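Urnilard Reissue Project
Progress report to the Astow Fund for Recorded Music
Prepared by Berwyn Bevan, project lead
November 3, 2024

Dear Shireen,

Thank you for being so patient while I got this together. You asked for two pages and I have tried to keep to that, though as you know from our telephone calls I do tend to wander once the subject of Noseo comes up, and I hope you will forgive me where I have wandered in print as well.

Where we are with the tapes

When we wrote to you in the spring all we had was a promise from Gerrit Fourie that the master reels for the first Noseo album were "in the loft, probably". They were in the loft! All of them, along with a box of rehearsal tapes that Gerrit had forgotten making, and the original running order written on the back of an electricity bill. The running order differs from the record that came out. "Long Way to the Water" was meant to open side one, and the slow song that fans have always thought an odd way to begin was meant to close side two. We have talked it over at length and decided to keep the order people know, with the other one printed in the booklet for anybody who would like to try it at home.

Chaminda Gamage has finished the transfers for side one and is well into side two. He tells me the reels were in better shape than he had feared, apart from "Salt Road", where the last 30 seconds had gone very dull at the top end. He has made up the loss from a safety copy and I have listened to the join over and over and can't find it. I would be very glad if you would have a go yourself when the test pressing comes.

The sound of the thing

I know your panel had a worry about how much we meant to tidy up, and I share it. Noseo were a loud, untidy band, the bass is far too high in places, and Marthinus Jacobs sang as if the microphone owed him money. I love all of that and so does Chaminda. Our rule has been to mend damage and leave the playing alone. The hum under the quiet part of "Three Gates" has stayed in, as it came from Gerrit's own amplifier and was on the first pressing too. We did take out one very loud click in the middle of the drum break, which came from a bad splice and made me jump every single time.

The rehearsal tapes are a mixed bag. Most of them are talk and tuning up, but there are 2 complete songs that never reached the album, and one of them is lovely, a sort of slow shuffle with Gerrit on the organ. Marthinus had no memory of singing it at all until we played it to him, and then he knew every word. With the panel's blessing we should like to add both to the end of side two. There is room on the disc, and the cost of cutting stays the same.

Money

Spending is within the budget you approved. The transfers came in a little under, and the booklet has come in a little over, chiefly on account of the photographs, which needed more repair than we had allowed for. One has more or less balanced out the other. We remain set on a pressing of 700 copies, of which 70 will go free of charge to libraries, community radio stations and school music departments, as agreed. The pressing plant has asked for its deposit, and I would be grateful if the second part of the grant could reach us before that falls due. The invoice is in the envelope with this report.

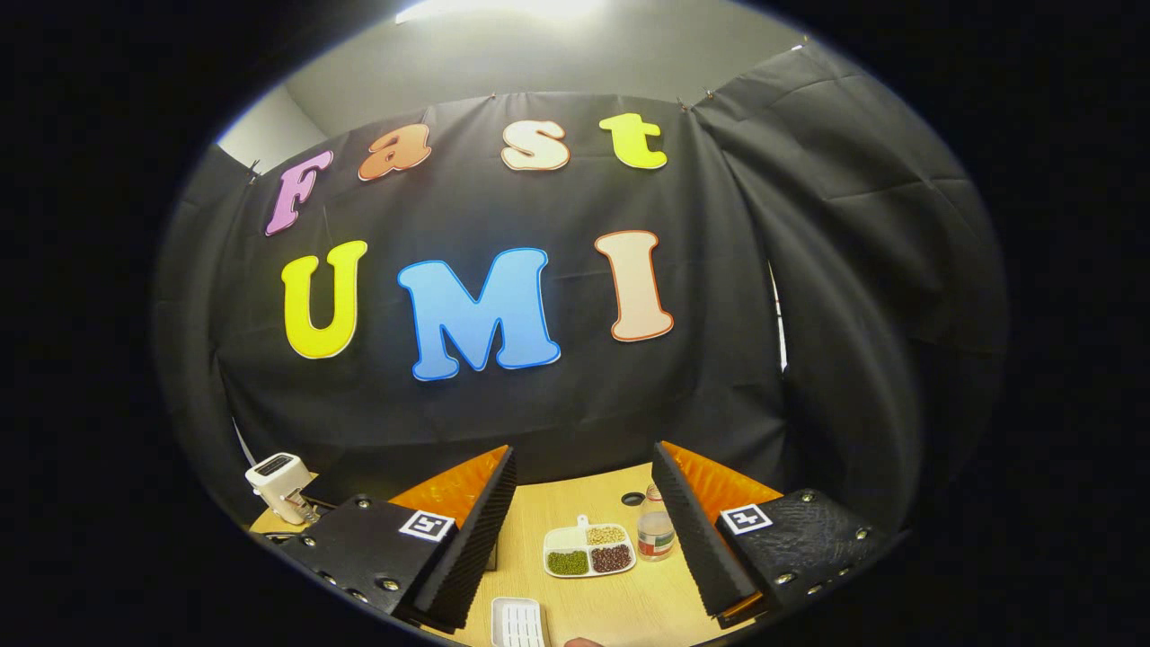 Colourful lettering on a black curtain, behind a light wooden tabletop.

What has gone less well

The sleeve notes are late, and I am afraid that is my doing. I had written a long essay on the band's early days and Gerrit, very kindly, pointed out that I had the bass players in the wrong order and had sent them on a tour they never went on. I have started it again, with Gerrit and Marthinus each reading as I go, and it is a far better piece for it (shorter too, you will be pleased to hear). We have also yet to settle the songwriting credit for "Salt Road". Both men are entirely friendly about it, but each of them is quite sure that the other one wrote it, and we do need a name to put on the label.

What comes next

Chaminda expects to finish side two and both extra songs this month. The lacquers will be cut after that, and we hope to have test pressings in our hands in December. I will send yours the day they arrive. The booklet goes to the printer as soon as the notes and the credit are settled, and I'll let you see the proofs first, with the Fund's name and mark on the inside back page as you asked.

If the panel would like to hear side one before then, Chaminda can make a listening copy at a day's notice. Just let me know how many people it is for.

With warmest thanks to you and all the panel,

Berwyn Bevan
Urnilard Reissue Project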